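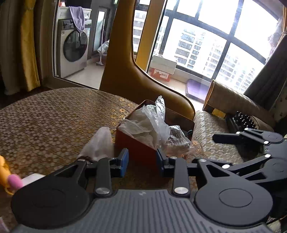

Minutes, Preda Building Residents, March get-together

Started at 6:40 in the front sitting room. I'm taking the minutes again, so please forgive the rambling. Paula Bălan chaired and Vasilică Avram joined late with his coat still on.

1. Last month's minutes

Read out by me, too fast apparently. Agreed, with one fix: the hallway paint came from Zitley, and I had written Jindora. Sorry, both!

2. The plastic bag box

This took most of the evening, which I did not expect. The reddish-brown box on the round table is stuffed, with the bags coming over the left side and the front, and Paula would like a table she can put a teapot on. I said I like having the box in the sitting room (I take a bag nearly every time I go down to the market), and several people said the same, so the box stays. The question was how to keep it from getting like this.

Vasilică wants everybody to fold their bags into those little triangles. He showed us how, twice, and his triangles are very nice, but mine came undone in my hand and Paula's looked like a samosa. We settled on flattening the air out and rolling them, which anyone can manage. Triangles are welcome from people who enjoy making them.

Also agreed:
- Clean bags only. If it had fish in it, please take it straight to the trash.
- Stiff clear plastic and wrappers go in the recycling out back.
- When the lid won't go down, whoever notices takes a bundle to the Lamari thrift store on the corner. They told Paula they can use 50 at a time, any size.

I offered to do the first sort-out and will bring the box up to my kitchen for an evening. Vasilică is coming to help, so expect triangles.

3. The tablecloth

Short one. Someone suggested a plain wipe-clean cover for the round table. I spoke up for the brown and gold one with the little flowers, and so did nearly everyone else, quite loudly. It stays. Paula will ask at the dry cleaner's what they charge and let us know.

4. Money

We have 200 in the kitty after the paint. Paula paid 54 for light bulbs and a new doormat and has the receipt, so that gets paid back to her this week. Vasilică asked if we could stretch to a second lamp for the reading corner. Nice idea, but we didn't get to a decision, so it goes on next month's list along with the squeaky door.

5. Anything else

The 2 spare keys to the bike room are with me now, top floor, knock loudly. Paula still has somebody's blue casserole dish from the holiday supper and would love her shelf back.

Finished at 7:55, then walnut cake. Next meeting same time, same room, and Vasilică is bringing the cookies.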